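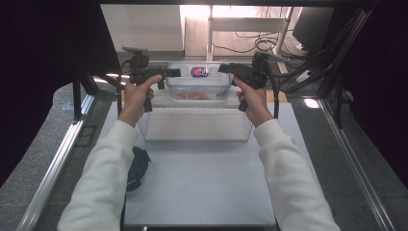
Draldale Community Kitchen – Frequently asked questions

Where do I park?
Use the gravel lot off Katene Street. The front spaces are for deliveries until 1000 hours.

Can I bring my own containers?
Yes, if they have a lid that seals. Label them before they go in the cool room.

How much is a half-day hire?
Members get 2 free each year. See the Prultside price list for anything after that.

Are you open over the holidays?
We close for part of December – check the noticeboard.

What is the door code?
It's emailed with your booking.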